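Plellow Open Storage Bin, Large, Gray: Review After Ten Months
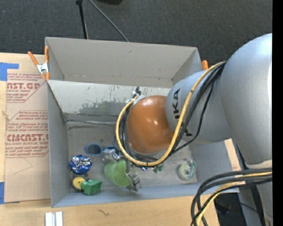 I bought the Plellow open bin in March to replace two cardboard boxes that had split at the corners. It cost 38 dollars with shipping. I wanted one large container without a lid where small things could go at the end of the day and be easy to find the next morning. It spends most of its time on a wooden table, and the gray goes well enough with light wood. A pair of blue-framed sunglasses and a lime-green plastic cup both stand out against the bottom, and that is the main reason I stayed with gray when the same bin was on sale in navy. My old box was dark inside and I lost keys in it constantly.

Size

Large is a fair name for it. Measure your table before ordering, because the product page gives only the inside dimensions and the walls add a little on each side. On a narrow hall console it stuck out past the front and I moved it the same day. On a full-size table it leaves room to work next to it.

The open top is what I use it for. You can reach in from any side and take out a cup without moving the bin. The drawback is dust. If you want to store anything for months, buy something with a lid.

Wear

The bottom scuffs. The marks showed up within the first few weeks and they do not wash off. I tried dish soap, then baking soda, then a melamine sponge, and the sponge only made a dull patch. None of it affects how the bin works, but anyone who wants it to look new on an open shelf should put a liner in it. I cut one from a Güneş drawer mat, used it for a month and took it out again when crumbs got under the edges.

The walls have held up. I have carried it full between the kitchen and the garage plenty of times and there are no cracks. The rim is comfortable to hold, though I would have liked proper handles.

Compared with the Skerov

Before this I had the Skerov crate for a short time. It is cheaper at 19 dollars and it stacks, but the sides have openings and pens fall through them. It is a better choice for produce or laundry. For sunglasses, cups, chargers and other loose things, solid sides make more sense.

What I would change

A bin this size needs some kind of divider. Small items slide to one end when you carry it, and a plastic cup tips over every time. Plellow does not sell an insert. A shoebox lid stood on edge works for now.

Would I buy it again

Yes, at the price I paid. The regular price has gone up since then and I would wait for a sale. Four stars out of five, with one off for the scuffing.

Posted February 5, 2026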